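Virwood Curtains: a small set of hand-guided window recordings

README, last changed 2021-10-31

Hello, and thank you for looking in. Virwood Curtains is a modest collection of recordings in which a person steers a two-armed robot at a window and shows it how to deal with a curtain. If you have come over from the Culport drawer set, much of the layout will feel familiar, though please do read the part on light before you train anything, as it has caught out several kind people already (and me, more than once).

What is in it

There are 500 episodes, split between drawing a curtain open and drawing it closed. Each one holds the head camera video, the joint positions of both arms, the opening of both grippers and a line of plain English saying what the operator meant to do. I wrote those lines by hand in the evenings, so you will meet "pull the curtain across" and "draw the curtain over" and a few odder ones. I rather like the variety and have left it alone.

How the showing was done

The operator holds a pair of light handles, one for each arm, and the robot's arms follow. A foot pedal starts and stops the recording. Everybody had a practice spell first and then worked in sittings of 70 minutes at most, with a proper break for tea, and I would urge anyone repeating this to be just as strict about the tea. Tired hands make jerky recordings, and a learner copies the jerks quite faithfully!

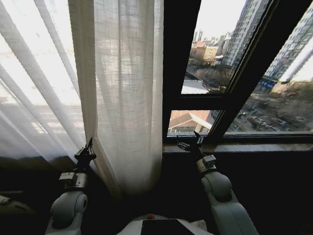

Cloth is a funny thing to teach. With a drawer you can more or less say where the handle is and be done with it, whereas a curtain is a slightly different shape each time you come back to it, and two operators will never take hold of it in quite the same spot. We asked people to go in slowly, close the fingers, wait a moment and only then begin to move sideways. That waiting moment is in every episode from September onwards. The earlier ones were done before we had settled on it, and you may find it easier to leave them out of a first run. They carry the tag "early" in the index file.

Failed tries are kept as well. If the cloth slipped out and the operator went back for it, the whole business stays in one episode, with the tag "regrasp". My own feeling is that these are the most useful recordings of the lot, as the second go is usually neater and shows what to do after a miss.

About the light

Windows are bright and rooms are not. In a good many episodes the glass side is washed out while the wall beside it is close to black, and a gripper working low down on the curtain can be very hard to pick out. We left the camera on its automatic setting throughout. Marisol Rengifo tried evening out the brightness beforehand and found it helped with the darkest episodes and did little for the others, so her script is in the tools folder and is switched off unless you ask for it.

Please don't be tempted to crop the window away, by the way. I did that for a whole week, feeling very clever, and the policy I got at the end of it wandered about as if it had lost its glasses.
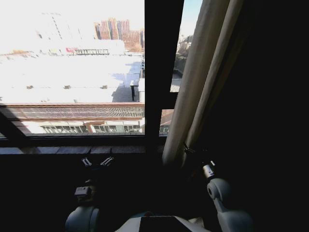 Bhutto wrote in after the first release to ask whether the two arms really needed to be recorded together, seeing that one of them often does very little, and said that in the Floscombe trials they had simply frozen the idle arm and saved themselves a good deal of disk space. It's a fair point. I have kept both arms in, partly for the episodes where the operator swaps sides halfway through, but there is now an option called "single" which gives you only the arm that moves more.

Splits

Train on whatever you like, but please hold back the 10 sittings listed in heldout.txt, so that we can all compare notes. They are split by sitting and never by episode, and neighbouring episodes look so alike that mixing them would flatter everyone's results.

Known troubles

In 2 sittings the gripper readings lag behind the video. They are marked in the index and I hope to line them up properly when I next have a quiet weekend. A few of the text lines have spelling mistakes, all of them mine.

Corrections are very welcome, however small. Send the episode number and a sentence on what looks wrong, and I will put it in the next version with your name beside it if you would like that.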